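Trellico Parallelgreifer R4 – Testpaket für zweiarmige Zellen

Das Paket enthält zwei Parallelgreifer, zwei Montageplatten und die Steuerung von Fastlow. Es ist für Kunden gedacht, die vor dem Kauf vergleichen möchten. Hubweite je Greifer 87 mm, Anschluss über 8-poligen Stecker.

Wir prüfen jeden Greifer mit weichen und sperrigen Gegenständen, denn dort sind die Unterschiede am grössten. Ein Koffer mit Kleidung ist dafür eine gute Aufgabe – der Deckel verlangt Kraft, der Stoff verlangt Gefühl.

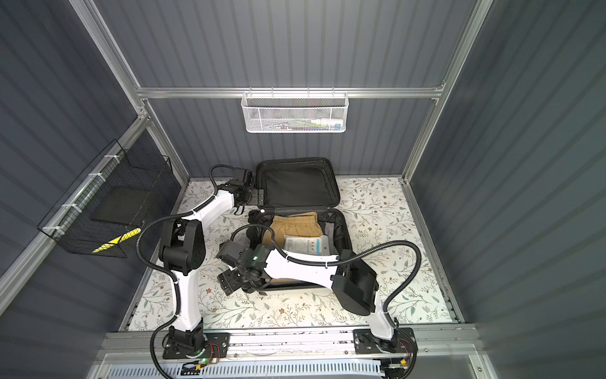
Bei schmalen Kanten empfehlen wir die kurzen Finger. Für Textilien liegen die langen Finger bei, sie fassen flacher an und ziehen weniger Falten. Der Wechsel dauert fast 4 Minuten und braucht nur einen Innensechskant.

Die Kabelführung ist nicht im Lieferumfang. Wer schon das Modell Rotia benutzt, kann die alten Platten behalten.

Miete pro Monat: 500 Euro, wird beim Kauf angerechnet.
Fragen zur Montage beantwortet Ewurabena Bonsu.
Stand: 26. Juli 2023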